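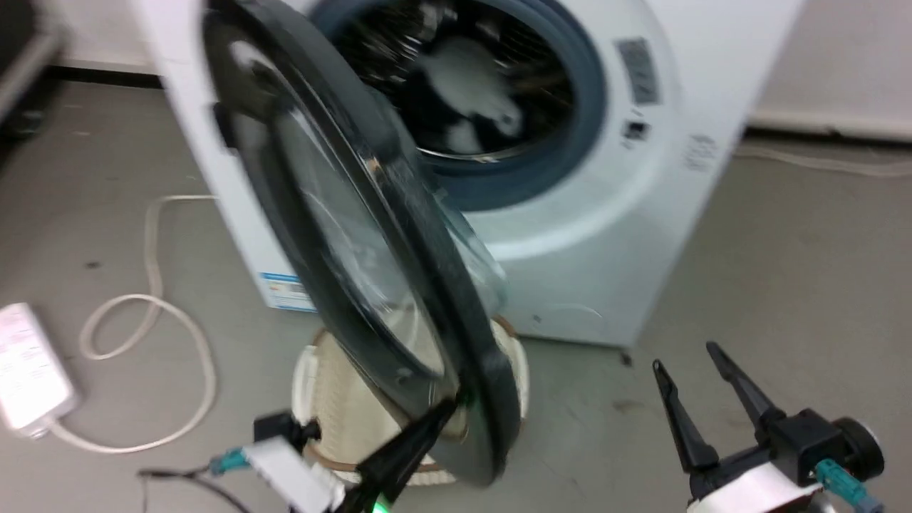

Washing machine with the door open, dark clothes and one white thing inside.

February, evening

I gave the whole evening to laundry. In the new flat the machine stands by the white wall, and its cable goes over the floor in big loops to the power strip. I must tie it up one day, I always step on it.

The dark clothes went in first and then I found a white one between them. My mother would shout. I put the woven basket in front of the door, so the socks don't fall on the floor when I pull everything out.

Harsh Nautiyal wrote from Ulley while I was reading the manual. He asks if I still have his gray sweater. I have it, but I did not answer yet. He spins everything at 1000 and his shirts look fine, so I will try the same.

The energy label is still on the side. I want to peel it off, but I am afraid of the glue. Tomorrow I buy a drying rack and more pegs.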